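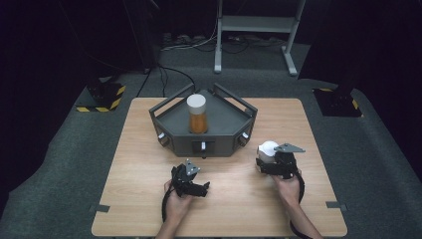 Pledstead Household Forum > Kitchen & Pantry > Jars, Tins, Lids

Topic: Loose white caps and amber jars, or how I lost a Sunday

steta_lid
Posted February 2020
I have inherited a pantry. The aunt who ran it believed in screw caps the way other people believe in vitamins, so I now own 35 jars of something orange and a shoebox of white caps, and the two populations do not match. Some jars are marmalade. Some are honey. One smells like furniture polish and has been moved to the garage to think about its future.

Two questions for the group. Can I reuse the plastic screw caps for things that have to sit on a shelf for months? And what do you all keep your jars in so they stop sliding into each other every time the drawer opens? I have tried a baking sheet. The baking sheet lost.

kwofie_pantry
Re: Loose white caps
White plastic caps are storage caps. Fridge, dry goods, honey. For anything you process in a canner you want a two-piece metal lid, new flat every time. I will die on this hill and the hill is well stocked.

For the sliding, get a tray with sides. Any tray. The sides are the part that does the work.

grumblejar
Re: Loose white caps
Disagree on the tray. I had one with walls that flared out and all it did was collect crumbs in a shape I couldn't get a sponge into. A folded dish towel in the bottom of the drawer does the same job and you can throw it in the wash.

kwofie_pantry
Re: Loose white caps
The dish towel bunches up at the back within a week. Then you have a drawer with a pillow in it.

grumblejar
Re: Loose white caps
Buy a better towel.

Eun-ji Joo
Re: Loose white caps
Hi, mostly a lurker. Before you sort anything, try every cap on every jar, and turn it backwards first until you feel the little drop, then forwards. If you skip the drop you cross-thread it, and a cross-threaded cap looks perfectly fine until you pick the jar up by it. Ask my kitchen floor about July.

Also, write the contents on the cap AND the jar. Caps wander.

steta_lid
Re: Loose white caps
The backwards thing is magic. I've been screwing lids on wrong for my entire adult life and I'd like that kept within the forum.

Update: 5 jars have caps that fit, and I have opened a bottle of wine.

Dagmar Šindelář
Re: Loose white caps
Writing on the cap is how you get a cap that says CUMIN on a jar of apricot jam. Label the jar. Leave the cap blank. A blank cap can go anywhere and tells no lies.

And please taste the honey before you throw any of it out. If it has gone grainy, set the jar in warm water with the cap off and leave it alone for a while. Do not microwave it. My sister microwaves it. We don't discuss it at dinner.

Eun-ji Joo
Re: Loose white caps
Fair point about the cumin, but I can't see the jar labels from above in a deep drawer, so the caps stay written on in my house. Dry-erase marker comes off plastic if you catch it early. If you don't, congratulations on your permanent cumin.

statero_2
Re: Loose white caps
Does anybody want caps? I bought a lot of 1,000 at a restaurant auction thinking they were the wide kind. They are not the wide kind. Will post for shipping.

grumblejar
Re: Loose white caps
What diameter?

statero_2
Re: Loose white caps
Small.

grumblejar
Re: Loose white caps
Thank you, very scientific.

steta_lid
Re: Loose white caps
I'm going with a tray for the honey and a towel for the marmalade, so you can both be annoyed. Will report back on which drawer is worse. The garage jar is still in the garage.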